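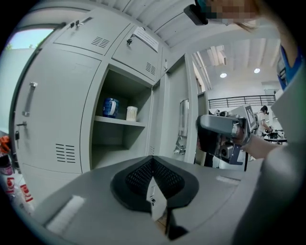
What is a locker for? A locker gives one person a small space that can be shut and locked, inside a room that many people use.

Chapter 10
Personal Storage in Shared Buildings

Most of the storage dealt with so far in this book belongs to an organization. Stockrooms, linen cupboards and tool cribs are filled and emptied by staff on behalf of everyone. Lockers work differently. The building owns the cabinet, but for a shift, a term or a year the contents are the business of one user. The facility manager has to look after something that he or she will rarely see inside.

This chapter covers the common types of metal locker, how they are ventilated and locked, how keys are issued, and what to do when a locker has been left behind with things in it.

10.1 Full-height and divided lockers

A full-height locker has one door from top to bottom and suits long coats, coveralls and boots. Divided lockers stack two or more compartments in the same width of floor. They hold less, but a change room with limited wall space can serve more people with them.

Many cabinets combine the two. The light grey metal cabinet at the head of this chapter has a tall door on one side and small doors along the top, with a separate compartment under one of them. The open compartment has a single shelf, with a blue canister and a smaller white jar standing on it and free space underneath. A narrow mirror is mounted on the inside of the door.

One shelf is usually enough. Users tend to put small items on it and hang or drop larger ones below, and a second shelf takes away the height needed for a bag. Where the compartments are to be used for food, order removable shelves, as fixed ones collect crumbs along the back seam.

10.2 Ventilation

Damp clothing in a closed steel box will smell by the next morning. Slots in the door let air move through, and they work best when there is an opening both high and low. Keep them clear. Labels, stickers and notices should go on the plain part of the door — never over the slots — and should be taken down when they are out of date.

10.3 Locks and keys

Keyed locks are cheap and easy to understand, and they create paperwork. Each key needs a number, a spare and a line in the register. When the Drustport recreation centre reopened in November with 127 lockers, its register was a binder at the front desk, and the spares hung on a numbered board in the office. For a building of that size this is still a workable method.

Larger sites need more. The Virham campus runs 1,229 lockers across four buildings and keeps its register on a database, with spares held in each building. Staff there sign out a spare only against photo identification.

Keys should be left in the doors of unassigned lockers only if the room is supervised. Otherwise they are pulled and tagged when the locker is handed back.

Key terms
Assigned locker: held by one user for a set period.
Day-use locker: emptied by closing time.
Register: the record matching locker, key and user.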